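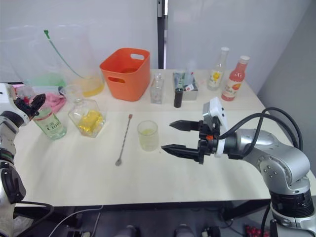 **Ticket 281: right gripper closes early, then sulks**
Opened by: Pankaj Upadhyay, Hirkemton robotics club
Status: open (again)
Task: drinks demo, glass pickup

**14th February**
Right gripper stops short of the short glass and closes on air. Does it with great confidence. The log says "grasp OK" every time, so at least one of us is happy.

Restarted the arm. Same. Restarted the laptop. Same, but slower.

**Next session**
Checked the finger position at full open. Controller reads 1,053, and the setup sheet says it should be 3,643. The setup sheet is for last year's fingers. The sheet for these fingers is, per the shared drive, "coming soon" as of July.

Re-ran the homing script with nothing between the fingers. Reading now repeats, which it didn't before. Still early on the close.

**Later, same session**
Found a 20 mm offset in the Praltov config, left over from when we were picking up tennis balls. Commented it out. Gripper now reaches the glass and pushes it politely toward the left arm.

Left hand not touched in any of this. It has its own ticket and its own personality.

**To do**
- measure the new fingers with calipers, write the number down somewhere other than a hand
- lower the closing speed before trying a full glass
- move the bar spoon over before each run, the planner keeps trying to go around it
- make "grasp OK" check something before it says OK

Don't close this one until it has lifted the glass with me in the room. Ticket 281 has been marked fixed twice already, both times from home.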